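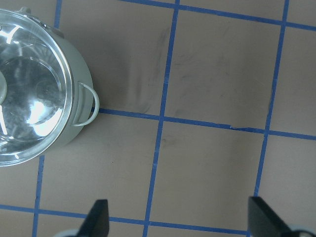
How to Get an Old Open World Game Running Properly on a New PC

Most guides on this subject tell you to download eleven tools, paste forty lines into a config file and then enjoy a "like new" experience. I have my doubts. I replayed Ellery this May, a big island sandbox from the days when four cores was showing off, and most of what I was told to do made no difference I could measure. Some of it made things worse.

What follows is the short version that worked for me. It should carry over to other games of that age, but I'm not promising anything. If a step does nothing on your machine, undo it before you try the next one. People skip that part, and then they have six changes stacked up and no idea which one broke the sound.

Step 1. Run it untouched first

Install the game, don't patch anything, and play for twenty minutes. Drive somewhere fast, blow something up, swim. Write down what is wrong in plain words: "stutters when I turn quickly," "mouse feels heavy," "menu is tiny." If you can't name a problem, you don't have one, and you can close this page.

Save a copy of the whole install folder before you go further. Ellery takes up less room than a single texture pack does these days, so disk space is a poor excuse.

Step 2. Cap the frame rate

This did more for me than everything else put together. The physics in Ellery is tied to the frame rate, and on a modern card the thing runs so fast that parked cars start to shiver and the grappling line snaps for no reason. Use the limiter in your graphics driver. Set it to 60 and test. If the cars still shiver, try 57, which sounds like superstition, but it stopped a hitch I was getting on my monitor with sync switched on.

Don't use the limiter inside the game if there is one. Ellery's reads "smooth mode" and as far as I can tell it just adds lag.

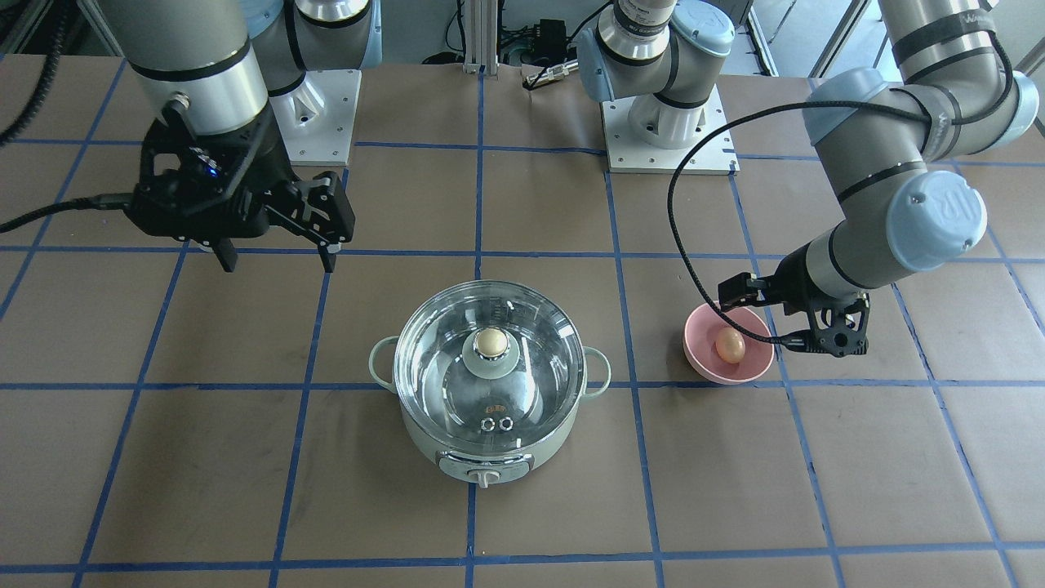 Do I need to buy the remastered version to play at high resolution?
The original will run at whatever your monitor supports once you edit one file, so save your money unless you want the extra missions. The remaster has sharper menus and, in my view, worse lighting.

Step 3. Fix the resolution

Close the game. Open the folder called settings inside your saved games directory and find display.ini. Look for the two lines that begin with Width and Height, type in your own numbers, and save. Right-click the file, open Properties and tick Read-only, or the launcher will cheerfully put everything back the next time you start.

The menus will shrink. There is a fix for that going around called Ulto, and the forums treat it as a miracle. It scales the main menu nicely. It also moved my map markers so far off that I spent an evening looking for a radio tower that was on the other side of the bay. I took it out again and sat closer to the screen.

Step 4. Be careful with "performance packs"

The one everybody links is the Bekdale pack. Its page claims it doubles performance on any system, which should make you suspicious straight away. I went through the files. Of the 16 changes listed in its readme, most turn down shadows and draw distance, and you can do that yourself in the options menu without handing strange files the run of your computer.

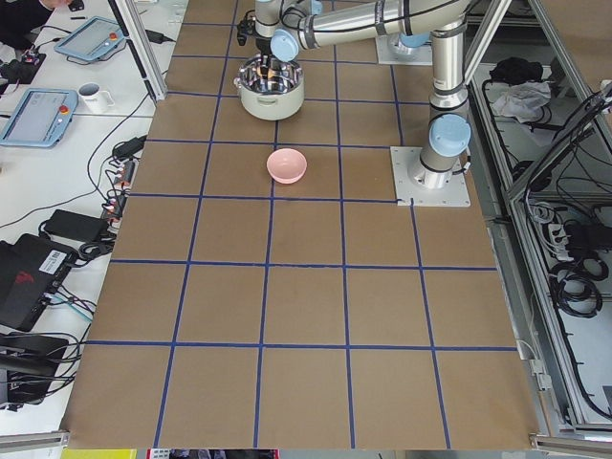
Two of the changes are worth having. One stops the game from loading the intro videos, and you can get the same result by renaming the video folder. The other raises the memory limit, so the game can use more than 2 GB. If your game crashes after an hour or so of driving across the map, that is the one to try. Yavuz Yüksel keeps a small patcher on his site that does this and nothing more, and it makes a backup of the original program file. I checked the backup against my own copy and it matched.

Step 5. Sort out the mouse

Turn off mouse acceleration in display.ini by changing MouseSmooth from 1 to 0. (Yes, it's in the display file. Don't ask me.) Then drop the in-game sensitivity a long way, as it will now feel wild. Give it a proper session before you decide, at least one mission with a helicopter in it.

If you play with a controller, skip this step. Newer pads may not be recognized at all unless you plug them in before launching.

Step 6. Mods, if you must

Esther Rugemalira's traffic mod is the only one I kept. It puts more variety on the roads and fixes the trucks that drive into the sea near Pranach, the port town in the south. Copy its folder into the game directory and load an old save. 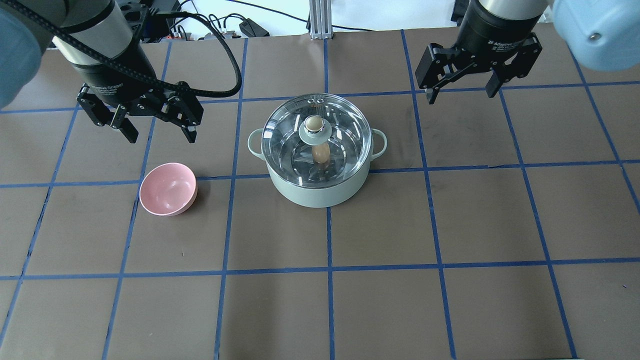
Start a new save slot before you do any of this, because cars added by a mod can go missing when you remove it, along with anything you parked them in. I lost a garage that way on my first try.

As for the big overhaul mods with weather, new guns and "realistic" damage, I tried one and uninstalled it the same night. My save after it was 869 KB bigger and wouldn't load in the plain game.

If it still won't start

Run it once as administrator. Turn off every overlay, including the one from your graphics driver. Delete display.ini and let the game build a fresh one, then go back to Step 3. If you get a black screen with sound, press Alt and Enter together to drop into a window, set the resolution there, and press them again.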